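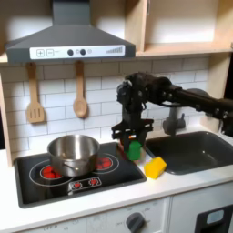

Okodov (motion software)

Reading time: 5 minutes

Okodov is a control and planning package for single robot arms working on table-height tasks. It takes in joint readings and camera pictures, works out what should happen next, and sends short stretches of movement to the arm's own controller. Mostly used in teaching labs and small research groups. The play kitchen is its best known test setup: small coloured blocks, a pot, a sink, a cooktop, all within reach of one arm with a two-finger gripper.

Origin

Started as a set of scripts for logging joint positions. No planner at first, only playback of recorded moves. The planner was written later as a separate program under the name Hitell and folded in once both were being shipped together anyway. Older guides still speak of Hitell as its own thing and the folder names in the source tree have never been changed, so a new user will meet both names on the first day.

Structure

Three processes, started in order.

The watcher reads the cameras and keeps a list of things it believes are on the worktop. Each entry has a colour, a rough box shape, a place and a confidence score out of 100. Entries below the cut-off are kept but not offered to the planner.

The planner (Hitell) picks a target from the list, picks a grasp, and lays a path. Paths are made in two parts. A coarse one through open space, then a fine one for the last stretch down to the object. The coarse part can be thrown away and redone while the arm is moving, the fine part can't.

The runner turns the path into joint commands at 140 steps a second and watches for trouble. If a joint lags too far behind its command the runner stops everything and waits for a person to clear it. No automatic retry after a lag stop. This was a setting once, and it was taken out.

Grasp choice

For small blocks the default is a straight-down grasp, fingers closing on two opposite sides. Block with a flat top, easy. Blocks with a peak or a house shape are harder as the depth reading along the sloping faces is noisy, and early versions would put the fingers too high and pinch only the tip. Present versions ignore the top of the object and fit the box from the sides, then set finger depth from the worktop upwards. Slower, but the grip lands lower down.

When two blocks lie close together the planner turns the wrist until the fingers have a gap on both sides. If there is no such angle it moves on to another block and comes back. It does not push things apart. Pushing was tried on a branch, never merged.

Fixed obstacles

Anything that doesn't move is entered by hand in a worktop file: hood, shelf, tap, walls of the sink. Shapes are boxes and cylinders only. A sloped hood is usually entered as two boxes, one for the wide base and one smaller one on top, which wastes a bit of room but keeps the file short. Hanging things such as spoons and spatulas are best entered as one thin slab from the hood down, not seperately.

The tap gives the most bother. Slim, close to where the arm wants to be, and hidden from the camera whenever the wrist is in front of it. Since the watcher can't see it then, the tap must be in the file. Users who leave it out find the planner happily routes the wrist through it.

Perception limits

Shiny pots. A steel pot throws bright patches back at the camera and the depth picture gets holes in it, so the watcher may report the pot as two objects or none. Usual cure is to put the pot in the worktop file with a "may move" flag and let the watcher only correct its place.

Printed graphics. Burner rings, dials and buttons drawn on a flat surface have colour but no height. Red burner prints were picked up as red blocks in early releases. A height check of 14 millimetres was added, anything lower is treated as part of the surface. Side effect, very flat objects can't be picked without changing the value.

The gripper itself. Once a block is between the fingers it is half covered and its score drops. The planner therefore stops asking the watcher about a held block and trusts finger width instead. If the fingers close past the expected width the block is marked as dropped, and the watcher is told to look for it again.

Tools

Vanhove is the viewer. Shows the worktop file, the object list and the planned path in one window, and can step backwards through a saved run. Reads logs from all versions.

Osura is the task writer. Tasks are plain text, one step per line: pick green, place sink, pick yellow, place pot. Names on the left of the file are matched against the watcher's list, and a step with no match halts the task. There are no loops and only one kind of condition ("if seen"). Longer tasks are normally made by a script that writes the Osura file out.

Both tools come with the main package but are numbered on their own, which causes confusion. Osura files from before the March release need the old colour names swaped for the new ones.

Testing

Each release is run against a stored set of pick-and-place logs before it goes out. The current version finishes 93 of the 100 stored tasks without a stop. Most of the rest are lag stops near the far edge of the arm's reach, plus a few cases of the watcher merging two neighbouring blocks of the same colour into one long one. Playback tests check planning only. They say nothing about grip, so live runs on a real worktop are still done by hand before a release is tagged.

Known problems

Wrist cables are not modelled. Leave a margin round the last joint.

Changing the camera mount means a fresh calibration, the viewer does not warn about an old one.

Two arms on one worktop not supported.

See also

Motion planning; Grasp planning; Hand-eye calibration; Pick and place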